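4.2 Scheduling of mobile detailing visits

Most complaints about mobile car detailing have little to do with the car. Of the 73 customers in our Jovberg sample, 21 were unhappy with some part of the service, and only 2 of them mentioned the paint. The rest objected to waiting. Detailers, for their part, objected to customers who booked a "quick wash" and then produced a minivan in which three children had apparently been raised. Belhaj's rule, which we adopt here, books each job by the stated condition of the interior and then adds a margin for optimism.

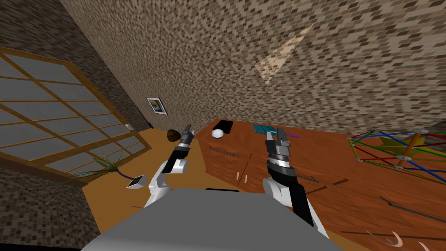
Figure 6. Simulated room, head-level view.

Interior work is where the margin goes. Vavton and Messka, the two firms that shared their February logs with us, both price a vacuum as a flat item, as if all cabins were equally dirty and all seats equally willing to move. The logs disagree. Hatchbacks ran over their slot more often than vans, chiefly on account of the space under the front seats, a region most owners seem never to have visited. Posture matters too: a detailer leaning in through a rear door works with both arms forward and the head tipped down, much the attitude of the robot in Figure 6, and few people keep that up cheerfully through a full afternoon. We therefore count a rear bench as its own task, with a short break after it. Grabner, our third firm, had been doing this for years under the name "tea."

Weather was left out of the model. It was not left out of the week, and several slots in the Jovberg data were lost to rain – a free rinse, as one customer pointed out while asking for a discount.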